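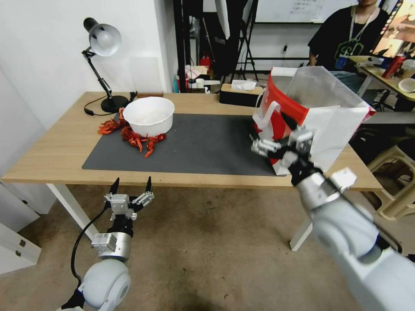
Dataset Documentation

Flellex Grocery Table Records
Version 1.2
Last revised: 1/4/23
Maintained by: Household Objects Group, Grestalley Institute
Contact: Oksana Derkach

Summary

Flellex is a set of written records on food, dishes, and carry bags as they are arranged on a table. It contains over 3,000 entries. Each entry covers one arrangement and lists the items present, where each item stands in relation to the others, and whether any item holds or covers another. The records are intended for work on the vocabulary of everyday objects and for the study of unpacking and putting away food at home.

The vocabulary contains 231 item names, grouped into 23 categories. Category names were kept short and were chosen from words in common household use. Regional terms are listed in names_alternate.csv. "Crayfish" is the preferred term in all files; "crawfish" and "crawdad" are accepted as alternates and should not be entered in the main name field.

Contents of the release

records.csv: one row per arrangement
items.csv: one row per item within an arrangement
names.csv: the item vocabulary, with categories
names_alternate.csv: regional and older terms
relations.csv: pairs of items and the relation between them
CHANGES.txt: corrections by version
LICENSE.txt

All text files are encoded as UTF-8. Fields are separated by commas. An empty field means that the annotator had no basis for an entry and must not be read as "no" or "none." Where an annotator looked for a thing and did not find it, the word "absent" is entered in full.

The standard table

Arrangements in the Table A series use a light wooden table with white metal legs. A dark gray mat lies on the tabletop and serves as the main reference area. Positions are given from the side of the table facing the annotator, so that "left" and "right" are always the annotator's own. "Back edge" means the long edge farthest away.

A desk lamp with a round black base stands toward the back left corner, and a tissue box stands at the back edge. Both are recorded as fixtures. Fixtures are listed once at the head of a series and are repeated in an entry only if they have been moved. The lamp cord is treated as part of the lamp, even where it crosses the tabletop at some distance from the base. Tissues that stand up out of the box are treated as part of the box.

The bowl in this series is round, white, and entered under Dishes. Its usual position is the left side of the mat. A large white paper shopping bag with red printing is placed on the right and entered under Bags. Printing on a bag is recorded as present or absent and by color. Wording is transcribed only where two annotators have read it in the same way.

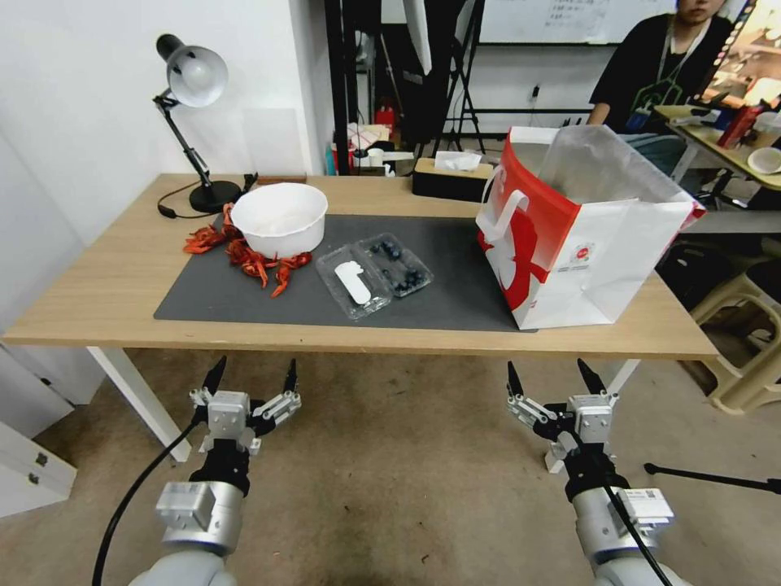

Food is recorded at the level of the smallest unit that a person would ordinarily name when setting a table or clearing it. Blueberries in a container are therefore entered once, as "blueberries," with the relation "in" to the container. A heap of crayfish beside a bowl is entered once, as "crayfish," with the form field set to "heap." The individual animals are not entered. The same name is used for whole crayfish, for shells, and for models, and the condition field is left empty unless the supplier's sheet settles the matter.

Containers with more than one compartment are a frequent source of error. The compartment is not an item. If a spoon lies in one compartment and fruit in the other, both are entered as "in" the container, and the side is given in the note field. A clear lid is recorded as part of the container. It should be marked open or closed only where this can be plainly determined.

Relations

The following relations are permitted:

in: the item is inside another item and would be carried along with it
on: the item rests on a surface
beside: the item stands next to another, with or without contact
around: the item lies along more than one side of another
under: the item is beneath another and at least partly covered by it

"Around" was added in October at the request of Laurinda Loureiro, whose review of the Moreira entries found that "beside" had been used both for a single item near a bowl and for a pile spread about its base. Older entries have been corrected. Where a pile extends past the mat onto the wood, "on" is entered twice, once for each surface.
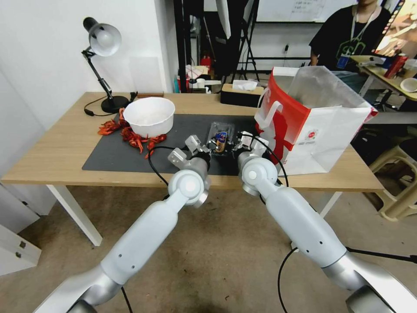

Table A. Small clear package on the mat, bowl to the left, paper bag to the right.

Packages

A package is entered under its contents when these are known and under "package" when they are not. The colors of a label may be given in the note field, in the order in which they are most prominent. Annotators should not infer contents from the colors of a label.

Annotation procedure

Each entry was prepared by one annotator and reviewed by a second. Disagreements on names were settled by reference to names.csv. Disagreements on position were returned to both annotators, and the entry was withheld if they could not agree. A withheld entry keeps its number, and gaps in the numbering are therefore to be expected.

Items beyond the edge of the table are outside the scope of the records. This applies to other tables, stools, and shelving, and to anything placed on them.

Known limitations

The Bags category is small, and paper bags are more common in it than cloth or plastic ones. Drinks are poorly covered outside the Vadel series. In 60 entries carried over from version 1.0, the mat was recorded as part of the tabletop; these are marked "legacy" in records.csv and should be left out of any work that depends on surfaces.

Corrections

Corrections should be sent to the Household Objects Group with the entry number, the field concerned, and the proposed value. Accepted corrections are listed in CHANGES.txt under the next version.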